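16th March, Pondcombe workshop

Humidity log again. The dehumidifier by the paper store tripped overnight and was off when I came in. Reset it at 8 and it has held since. Solveig thinks the float switch is sticking. I emptied the tank, wiped the float and put it back – no fault so far.

Moved the two hygrometers apart as Grethe asked. They disagree by 4 points side by side, so the shelf readings before today need a correction. Box 136 goes back on the lower shelf until we know which one is right.
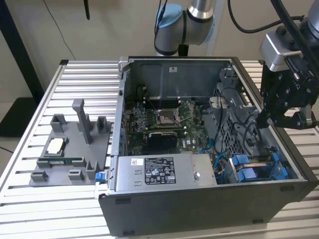

Dell tower on the bench, side panel off, CPU socket empty.

Rohani rang from Kimgate about the blotting paper. They can send 902 sheets of the heavier weight, nearly what we ordered, and the rest in June. I said yes. Invoice goes to Hjørdis.

Still to do: salt test on both hygrometers, new seal for the store door, ask Wijesinghe for the old calibration sheet. The door seal has a gap at the hinge side you can get a ruler into.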